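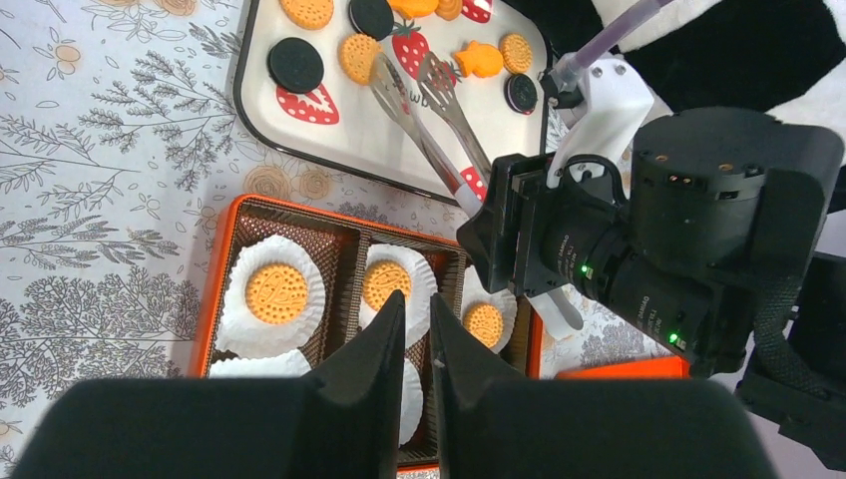
手摇磨豆机这东西,我以前一直觉得是自找苦吃,直到用上Kestine这款,才明白早上起来摇一杯咖啡也可以是件挺开心的事。磨豆机不大,冲壶、滤杯、豆罐凑到一起却很占地方,我就一直惦记着给它们找个托盘。白底黑边、圆角的那种长方托盘我特别喜欢,铺一块印着灰色线描枝叶和小野花的白桌布,再配两块饼干,黑的夹心的也行,浅褐色花边圆的也行,咖啡还没磨,人已经坐下了。好了,托盘的事先放一放,说正经的磨豆机。

先交代背景。我喝手冲有几年了,之前用的是一台很旧的电动砍豆机,就是两片刀在里面打转的那种。磨出来的粉有粗有细,细的跟面粉似的,粗的还能看出豆子的形状。冲出来的咖啡又苦又薄,我一直以为是自己手法不行,还专门练过绕圈注水,练到手腕发酸。换了Kestine之后,同样的豆子、同样的水壶,第一杯就喝出了区别。当时我端着杯子在厨房站了好一会儿,心里想的是:这几年我到底在喝什么啊!

价格248元,在手摇里算中间偏下。再便宜的我也用过,是陶瓷磨芯的,摇起来磕磕绊绊,遇到浅烘的硬豆子简直像在跟石头较劲。Kestine用的是钢芯,吃豆很利索,手上能感觉到豆子一颗一颗被咬进去,声音沙沙的,不刺耳。我一般赶在家里人起床之前磨,关上厨房门,到现在还没有被投诉过。

外观很朴素。机身是金属的,深灰色,表面磨砂,拿在手里凉凉的,有点分量但不坠手。中间有一圈防滑纹,刚开始我嫌它硌,用了一个星期就离不开了,因为冬天手干的时候握光面真的会打滑。摇把可以拆下来,顶上是个木头圆球,握着很舒服。包装里还送了一把小毛刷和一个绒布袋。毛刷好用,绒布袋嘛,容易粘粉,我用过一次就拿去装零钱了。

刻度调节在磨芯底下,拧一格有一声“嗒”,手感清楚,闭着眼都不会拧错。我现在手冲常用的是第9格,中浅烘的豆子刚好,深烘就往粗里再走一点。这里提醒一下,刻度是从拧紧的位置往回数的,但是拧紧的时候千万别使劲,碰到底就停。我头一回不懂,拧得死死的,结果摇把纹丝不动,还以为自己买了个坏的,差点去找客服理论。

说明书要单独骂两句。薄薄一张纸,折得跟地图一样,字小得要命,最有用的刻度对照表印在背面最下面一角。法压、手冲、摩卡壶各自推荐几格,倒是写得很准,我试过手冲和摩卡壶,照着来都没问题。我干脆把那一角剪下来,用胶带贴在豆罐上了。

再说粉的均匀度,这是大家最关心的。我没有筛粉器,也不打算买,就用笨办法:倒一点在白纸上,用手指推开来看。手冲刻度下颗粒看着相当整齐,细粉有,但不多,冲完以后滤纸壁上不会糊成一层泥。水流下去的速度也稳定,这一点对我这种手法不太稳的人特别友好。调到很细的时候,均匀度会差一些,摇起来也明显费劲,所以如果你主要是做意式浓缩,我劝你别考虑它,加点预算直接看电动的。摩卡壶就够用,完全够用。

静电是个老问题了,各家都有,它也没能躲过去。干燥的日子里粉会挂在粉仓壁上,磕两下还剩一圈。后来我学会在豆子上喷一点点水再磨,就一下,多了不行,情况立刻好了很多。喷瓶是以前装化妆水的,洗干净了接着用,不需要专门买。

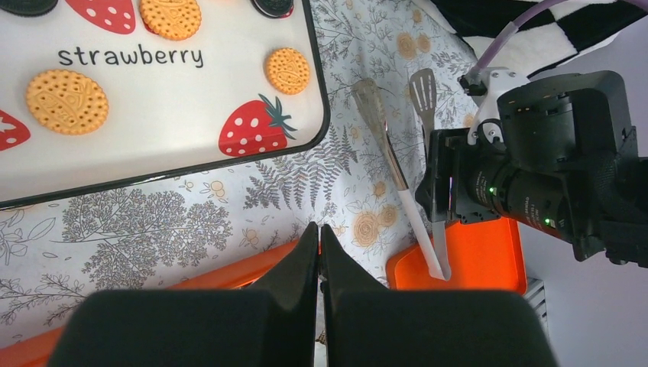
味道上的变化,我觉得最能说服人的是果味终于出来了。我常买的是Clarkon家的一款日晒豆,袋子上的风味描述写着草莓、可可、红糖,以前用砍豆机的时候,我顶多能喝出一个“糊”字,总觉得那排字是印来哄人的。有阵子甚至觉得,与其信豆袋,不如信那种印着“strawberry”的白托盘,好歹小写字母黑漆漆地写在上面,旁边还印着几块金黄的圆饼干,看着就香。换了磨豆机以后,等咖啡凉到温温的时候再喝,真的有一股甜甜的、像草莓果酱那样的味道冒出来!我喊家里人来尝,他们说没有,说就是咖啡味。没关系,我喝到了就行。

顺便说说我的冲法,供参考。水壶是Nnaji的细嘴壶,容量700毫升,装满了偏重,我通常装到一半多一点。一次冲的总水量是300毫升,刚好一个大马克杯。先闷蒸,等粉层鼓起来再慢慢塌下去,然后分两段把剩下的水注完。水温我没有温度计,水开了之后掀开盖子晾一会儿就上。有人会觉得这太随便了,可是磨得匀的好处就在这里,其他环节马虎一点,味道也垮不到哪里去。

清洁很省事。每天用毛刷扫一扫磨芯和出粉口就行,我隔一阵子会整个拆开来做一次大扫除。拆的顺序很重要:先取摇把,再拧下调节盘,然后磨芯就能拿出来了,弹簧和垫片会跟着一起掉,最好在下面垫一块深色的布,垫片又薄又亮,掉在浅色台面上特别难找。我第一次拆就弄丢过一片,趴在地上找了半天,最后在拖鞋里找到了。装回去的时候垫片要贴着轴承放,顺序反了也能装上,但摇起来会有咯吱声,听到这个声音就重来一遍。

不能水洗,这点一定要记住。钢芯沾了水不擦干会生锈,我看到有买家评论里晒出锈迹,一看就是整个冲过水的。粉仓可以用湿布擦,擦完晾透。

缺点也要老实讲。第一是容量,一次只够磨一大杯的豆子,家里来客人就得摇好几轮,摇到后面胳膊是真的酸。中秋那次一屋子人都要喝,我磨到最后换成左手,左手更不行,只好抓了个小辈来接班,小孩倒是摇得很高兴。第二是粉仓和机身之间是螺纹连接,偶尔粉会卡在螺纹里,拧的时候沙沙响,要拿牙签剔一下。磁吸的当然更方便,但这个价位我也不好意思要求太多。第三是摇把跟顶盖之间配合得有点松,倒过来会掉,带出门的时候要另外拿根皮筋扎住。

带出门这件事,我倒是干过好几回。它细细长长的,能塞进背包侧面的水杯袋,再带个折叠滤杯就齐了。秋天去爬山,在山顶的石凳上现磨现冲,风一吹满山头都是咖啡香,旁边歇脚的大叔一直往这边看,我就分了他一杯盖。热水是保温瓶带上去的,到山顶温度已经掉了不少,冲出来偏酸,可是那种时候谁还挑这个呢。

买之前我还对比过Clarkum的一款,价格差不多,外形更秀气,白色机身,摆着是真好看。在店里上手摇过,磨芯也不错,就是机身细,我的手握着没处使劲,豆子一硬就跟着一起转。手小的朋友可以去试试,说不定正合适。我自己还是更喜欢Kestine那种粗粗壮壮、握得住的感觉。

还有人问我要不要干脆上电动。我的看法是看你早上有多赶。如果出门前每一分钟都要抢,那就电动吧,别为难自己。像我这样习惯早起一会儿的,摇豆子反而成了一天里很喜欢的一段时间,耳朵听着沙沙声,鼻子先闻到香味,水刚好也烧开了。而且手摇不占插座,我家厨房插座永远不够用,电饭锅和烧水壶已经在那里打架了。

用到现在,磨芯没有变钝的感觉,刻度也没有跑,防滑纹的缝里积了一点咖啡油,用旧牙刷刷一刷就干净了。摇把上的木球颜色变深了一些,我觉得比新的时候还耐看。听说12月会出一个大容量的版本,要是粉仓能改成磁吸,我很可能会忍不住再买一台,旧的这台就放到办公室去。

最后补一个小细节:新机到手,先拿一把不要的旧豆子磨掉,把磨芯里残留的金属屑和油味带走,这把粉别喝,放在小碟子里搁冰箱除味正好。我那碟放了好久,打开冰箱门都是咖啡味,连鸡蛋都沾了点。

写于2019年10月23日。磨豆机是自己花钱买的,刻度或者拆装上有问题可以留言,我看到都会回。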